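The board on the bench

Most workshops are judged by their tools. Visitors to the small jewellery and metalwork studios at Dudport tend to look at the racks first, the pliers and hammers and rows of files, and then at whatever finished work is hanging in the window. The thing everybody leans on all day gets little attention. It lies flat, it is usually dirty, and it costs less than a decent pair of cutters.

A work board is a loose surface that sits on top of the bench proper. It can be lifted off, turned round or carried to the window. Some makers use a piece of thick card. Others like rubber, cork or leather. In the Dudport studios the favourite is a large white board with a bit of give in it, so that a thin piece of metal can be put down without skidding or picking up a scratch.

White is a choice people argue over. Green and grey are easier on the eyes after several hours, and they hide the dirt. White shows everything. For anyone working with fine yellow metal that is the attraction. A narrow ring or a length of rod stands out plainly against it, and so does a kink or a flat spot in a curve that should be even. It also reflects light back up under the work, which helps in March, when the studios still have their lamps on by four.

The second use of a board is for drawing. Patterns on paper slide about and curl at the corners, so many makers draw straight on to the surface in ballpoint. A hoop is traced, then traced again a little larger, and a rod is laid across to see where it wants to sit. Most of these lines are never meant to be kept. They fade, or get rubbed by a sleeve, and the next set goes over the top. After a year or so a board carries the remains of dozens of jobs, with stains and scuffs in between.
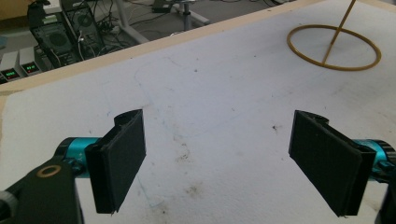 Marks of that kind are no reason to throw a board out, in the view of Sigrun Lindqvist. A stain does no harm, she said, and neither does old ink, as long as you can still tell today's line from last month's. What finishes a board is a dent. Once the surface has a hollow in it, a hoop laid over the hollow will look true when it isn't, and you can spend an afternoon correcting something that was right to begin with.

Her own rule is to check with a straight edge before each new batch. She lays a steel rule across the board in two directions and looks along it at eye level. If light shows under the rule anywhere near the middle, the board is turned round so that the bad patch is at the back. If there is light in several places, it goes to be cut up for packing. She has got through five boards in her time at Dudport and still has the two most recent ones in use, one for setting out and one for gluing.

Keeping those two jobs apart is the advice most often repeated along the corridor. Glue, flux and polish all travel. A smear that is harmless under a finished stand can end up on the inside of a loop, where it is hard to reach with a cloth. Makers who have room for only one board often give it two sides, with the clean side kept for drawing and laying out and marked as such in the corner.

Cleaning is a matter of taste. A soft brush will lift dust and filings, and should be used before anything damp. Wiping first pushes the filings down into the surface, and after that they scratch whatever is put on top. Brown marks from polish can be dabbed with warm water and a little washing-up liquid, though they seldom come out fully. Solvents are best left alone, as they can make a soft board go hard in patches or pull the ink into a wide blue cloud.

Ready-made boards can be had from craft suppliers. The Honorato, sold flat in a card sleeve, is well liked at Dudport because it lies level from the first day. The Flirix is thicker and softer, and some find it too soft for setting out, as a rod pressed down at one end will lift at the other. A few makers buy offcuts from a display firm in Tronddale and trim them with a long knife. A pack of 100 offcuts was shared out between the studios last winter, most of them too small for anything but testing glue.

Size matters more than make. The board should be larger than the biggest piece likely to go on it, with a hand's width to spare on every side. Loops and hoops are awkward in this respect. They look small in the fingers, but once a rod has been added the whole thing is suddenly long and wants to tip over the edge. A maker who has to hold the far end in the air while marking the near end will not get a straight join.

Where the board sits is worth some thought as well. A lamp directly overhead flattens everything, so that a ring lying on the surface throws almost no shadow. Moved to one side, the same lamp gives a thin dark line along the foot of the metal, and the eye can follow that line round and see where the ring is not quite touching. Daylight from a side window does the same job for nothing.

Old boards have their uses. They go under vices, behind shelves and into the bottom of boxes on the way to craft fairs. Lindqvist keeps an early one behind the door, propped on its edge. It has the outline of the first hoop she sold drawn in the middle — a little lopsided on the left — and a shopping list along the top.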